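April 2020
Posted by grirkex_admin in Blogs, Ebooks and Links

dashfold
Has anyone moved a link blog from Prodero to Cestum? Mine has 1,719 posts, mostly short round-ups with excerpts. The importer cuts each excerpt at 126 characters and then runs the "continue reading" text straight into the next post title.

Từ
It's the feed, not the importer. Prodero strips the closing paragraph break when the excerpt is set to automatic. Switch to manual excerpts and export again.

palimpsest
Disagree. I exported with manual excerpts in September and got the same joined titles. Cestum reads the summary field and ignores the content field. Map the fields by hand before you import.

dashfold
Tried both on a test batch of 15 posts. Field mapping fixed the titles. The excerpts are still short, and posts with several pictures now put them all in one block: 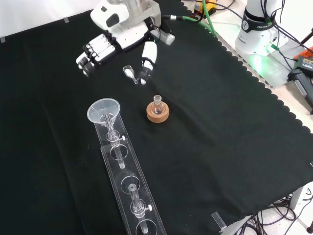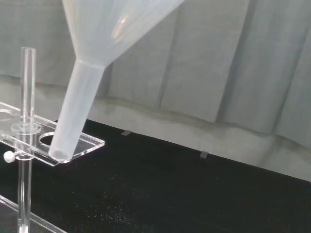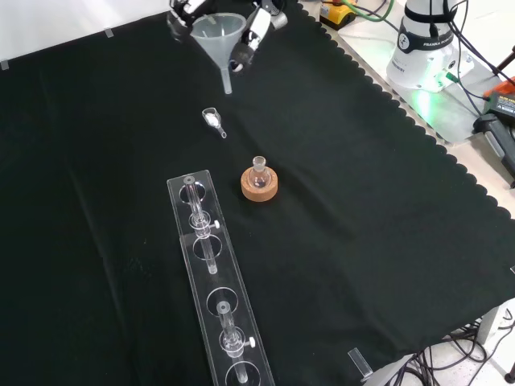
Glass stopper in the hand in the first, plastic funnel in the other two.

palimpsest
The block is a theme setting – look for "group consecutive media" and turn it off. The excerpt limit is separate and sits in the import profile. Mine is set to 4,000.

Từ
Raising the limit that far makes the archive pages slow. I would leave it alone and write proper excerpts for the posts people still read.

dashfold
Grouping is off and the pictures are separate again. I'll raise the limit for the import and put it back afterwards.

Từ
Check the feed before you put it back. Cestum rebuilds it on every change to the profile.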